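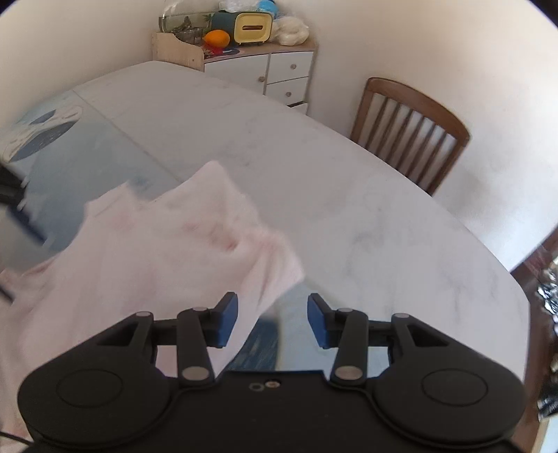 Drisari adds ferry crossings, opens lakeside trail for spring

Visitors to Drisari will have more ways to reach the water this season. The lake town is adding a second daily ferry to Pundow beginning in April, and a new 43-mile loop trail along the north shore opens to walkers and cyclists the same month.

The morning boat will keep its current schedule. The added crossing leaves Drisari in midafternoon and returns before sunset, with space for 2 vans and 463 passengers. Bicycles ride free.

Eliseo Ledesma, who runs the town's visitor office, said hotels and guesthouses now offer 645 rooms between them, including those at the reopened Firnedetti inn near the landing.

"People were coming for the day and leaving after lunch," Ledesma said. "We would like them to stay for dinner." 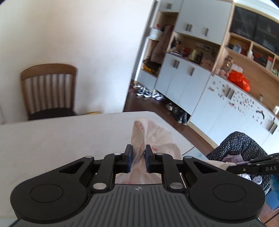

A pink and white cloth on a white tabletop.

Trail maps are available at the visitor office and at the Monti trailhead, where parking is free until the end of May. Ferry tickets are sold at the dock only. Dogs are allowed on the lower deck and must be leashed on the trail.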